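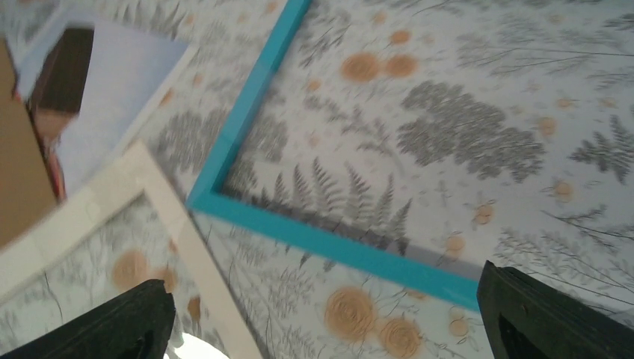
About Kivik

Kivik records manipulation examples for teams that train robot policies. A customer sends a task description and, in most cases, the arm or gripper the policy will run on. We return recorded episodes, labels and a report on what the set covers and what it leaves out. We do not train models for sale and we do not build arms.

The company works from one building in Dondport. The ground floor holds the recording stations and the object store. Labeling and review are upstairs, on a separate network from the office machines.

What we record

Most of our work is tabletop handling of household goods: picking up, placing, sorting, stacking, opening and closing. Customers usually come to us after a policy that did well on plain blocks has failed on ordinary things. Thin flat objects are a common case. A picture frame lying on a table gives a gripper very little height to work with, and an open frame shows the table through the middle, so a model that learned to aim for the center of an object will aim at nothing. Frames that overlap or touch are harder again.

Surfaces get the same attention as objects. A policy trained over a plain gray mat tends to treat any pattern as an object. We record over printed covers with leaves, flowers, stripes and checks, and over bare tabletops, and we log the surface for every episode so that customers can hold one out for testing.

How an episode is made

An operator drives the arm by hand through a leader device. Wrist video, joint positions, gripper opening and commanded motion are written against one clock. The operator reads a short instruction, performs the task once, and marks the end with a foot pedal. The layout is then changed before the next episode. Layout changes follow a printed sheet drawn up from a random seed, and operators are asked not to tidy the result.

A standard order is 500 episodes per task. Smaller pilot orders of 200 are accepted for new tasks, and we recommend them where the customer has not yet settled the wording of the instruction. Changing the wording after a full set has been recorded means relabeling all of it.

Failed grasps are kept. They are tagged at the point of failure and delivered in their own folder, along with any recovery that followed. Customers who want only clean runs can filter on the tag. Episodes with dropped video, clock drift or an operator error in the instruction are removed and recorded again at our cost.

Review

Every episode is watched in full by 2 reviewers who did not record it. They check the start and end marks, the instruction, the object tags and the outcome. Where they disagree, the episode goes to a third person, and the disagreement stays in the log. We deliver that log with the data. Several customers have told us they use it to weight their training samples, which was not its original purpose.

Blur, glare and partial views from the wrist camera are left as recorded. The policy will meet all of them in use. We do not sharpen, crop or color-correct the video, and the exposure settings for each station are listed in the delivery notes.

Tools

Two pieces of in-house software are used on every project. Brundia is the recorder. It runs on the station computer, handles the clock and refuses to start if any sensor is missing. Sengar is the review tool, where episodes are played back, tagged and compared. Sengar can be licensed separately for use on a customer's own recordings. Brundia is tied closely to our station hardware and is not offered on its own.

Output is delivered in the customer's format where one is supplied. Otherwise we use our own layout, described in a short document that comes with each set. Converters for the common formats are included.

People

Kivik employs 43 people. The largest group is operators, followed by reviewers, then a small engineering team that looks after stations and software. Operators are paid by the hour. We tried paying per episode in our first year and dropped it, as the motions became fast and nearly identical — poor material for learning. New operators practice for two weeks before any of their episodes are delivered.

Working with us

A project starts with a call and a written task sheet. We record a few trial episodes, send them over, and wait for comments before booking station time. Customers may visit during recording or send their own arm, with mounting drawings, to Dondport ahead of the start date. Station time for December is usually booked early, and the building is closed for the last week of that month.

Ownership of the recordings passes to the customer on delivery. Kivik keeps the layout sheets and the station logs.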